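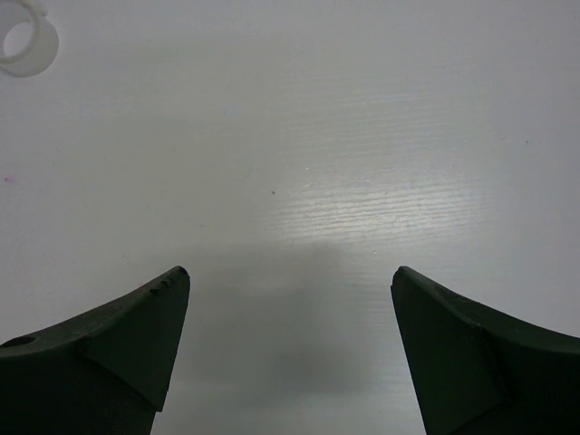

Somebody under my last thread wanted to know how we got overnight care for my dad without moving him, and said every agency they called would only quote for daytime. Fair question. It took us most of the winter, so I'm putting it in one place.

Background for new people: Dad is in Conudville, in the same house he's had since I was in grade school. Parkinson's, diagnosed a while back. Days are mostly OK. Nights are the problem. He gets up, he's stiff, he doesn't want to wake anyone.

My mother was doing every night herself. She would not call it care. She called it sleeping lightly. By March she was falling asleep at red lights and told me so as if it were a funny story.

First thing I learned: "overnight" means two different things to an agency. An asleep shift is one where the aide has a bed and gets up if needed. An awake shift is one where they stay up the whole time. The price is very different and so is who they'll send.

Ask which one they're quoting. I got three phone quotes before I knew to ask and I couldn't compare any of them.

Most agencies put a limit on how many times the aide can be woken on an asleep shift before they bill it as awake. Ours is two. Another place said three. One place didn't have it in writing and I crossed them off.

So before you call anyone, keep a log. Mom and I did 23 nights on a legal pad. Time he got up, what he needed, how long until he was back in bed. Ugly handwriting, very useful.

What the log showed: he was up once or twice most nights, nearly always between 2 and 4 a.m. That meant asleep shifts would work. If we'd gone by how tired Mom was, we would have asked for awake shifts and not been able to pay for them.

The log also went to his neurologist, who moved the timing of his evening dose. I'm not going to say what to, since yours will be different. It helped some. He's still up at night, but he moves better when he is.

We ended up with Trimon. They're small and they cover Conudville and the towns along the river. I'm not telling anyone to use them, I'm telling you who we used because people always DM to ask.

Their minimum for an overnight is eight hours. We do 10 p.m. to 6 a.m., two nights a week. Mom sleeps in the back bedroom with the door shut. The first month she didn't shut it.

Cost, since that was the next question: our bill last month was $1,185. That's the overnights plus one short morning visit for a shower. Medicare doesn't pay for this kind of care. I know people keep telling each other it does. It covers skilled home health in certain situations and this isn't that.

Dad has a long-term care policy from his old job. It does pay part, after a waiting period. Read how yours counts the waiting period. His counts only days when he received paid care, so two nights a week uses it up very slowly. I had assumed calendar days.

The insurer wanted a care plan signed by a nurse, plus daily notes from the aide. Trimon's notes come through an app called Trorkon. It's clunky and it logs me out constantly, but I can print the notes as a PDF and the insurer takes them. Ask about notes before you sign anything.

If your agency does paper notes, take a picture of each page before it goes in their folder. We lost a week of reimbursement early on over one missing sheet.

On the aides. We've had four. Two were good from the first night, one was fine, and one wasn't a match. She was capable, but she turned on the overhead light every time he moved and he was awake until morning. I called the office and they changed it with no fuss.

I now leave a single page on the kitchen counter. Which lamp to use. Don't rush him at the bathroom door, he freezes there. Count out loud if he gets stuck. Walker goes on the left. He'll say he doesn't want water and then he'll want water.

Someone asked if Dad was on board. No, not at the start. He said he wasn't paying a stranger to watch him sleep. What worked was telling him it was for Mom. He agreed to one month and hasn't brought it up again – I haven't either.

Things we bought that helped: a rail for the bed, satin pajama bottoms so he can turn over, motion lights along the hall baseboard. The lights cost $40 for the pack and I'd buy those first.

Things we bought that didn't: a pressure mat alarm. It went off when he rolled over, it went off when the cat walked on it, and it woke my mother every time. It's in the garage.

Days are a separate thing but they're connected. He goes to the adult day program at Nikolaidis twice a week, and we set it so he goes on the day before each overnight. He comes home tired and the night goes easier. If he naps all afternoon, the night is bad no matter who is there.

Nikolaidis had a waiting list when we applied, so get on the list even if you think you're not ready. You can turn the spot down. It doesn't count against you there, but check with yours.

Your county's area agency on aging may have respite money for the family caregiver. Ours did. It's small and it runs out early in the budget year. The form is four pages and they do call you back – give it a couple of weeks.

To the person who asked: when you call again, say "asleep overnight, one to two wakings, transfers with a walker." I got quotes right away once I said it like that. Before, I'd been saying "someone to be there at night" and they kept steering me back to daytime.

I'm adding a third night next month if the policy kicks in by then. Will post what the insurer says about the rate. Replies are open but I'm slow on weekdays.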